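Fodach-Router verliert nachts die Verbindung (Pralis-Stick)

Kabelsalat_77
Moin zusammen, ich hab seit November den Fodach mit dem LTE-Stick von Pralis laufen und eigentlich war alles super. Seit dem letzten Update fliegt er mir aber jede Nacht gegen 2 Uhr raus! Im Log steht nur "Modem reset (207)", danach geht erst was, wenn ich den Stick einmal ab- und wieder anstecke. Kennt das wer?

funkloch_sued
Tippe auf das Netzteil. Der Stick zieht beim Einbuchen ordentlich Strom, und das mitgelieferte Teil ist echt knapp. Nimm mal einen aktiven Hub dazwischen.

Kabelsalat_77
Hub hatte ich schon dran (den kleinen von Veloso), gleiches Spiel. Tagsüber läuft er ja auch stundenlang durch, sogar bei großen Downloads.

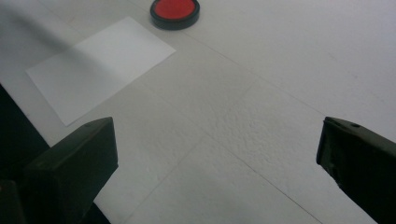 Was mir noch einfällt: Der Empfang ist nachts eher besser als am Tag, daran kann's also kaum liegen. Und den MTU-Wert hab ich testweise auf 1.221 gestellt, hat null gebracht.

ohmchen
MTU hat damit nix zu tun, stell das bitte wieder zurück ;) Schau lieber unter Clornonis-Dienste, da gibt's den nächtlichen Verbindungstest. Den hab ich abgeschaltet und seitdem ist Ruhe.

funkloch_sued
Seh ich anders, bei mir ist der Test an und es läuft. Ich bleib beim Strom.

Kabelsalat_77
Ok, Test ist jetzt aus, MTU wieder auf Standard. Ich meld mich morgen früh!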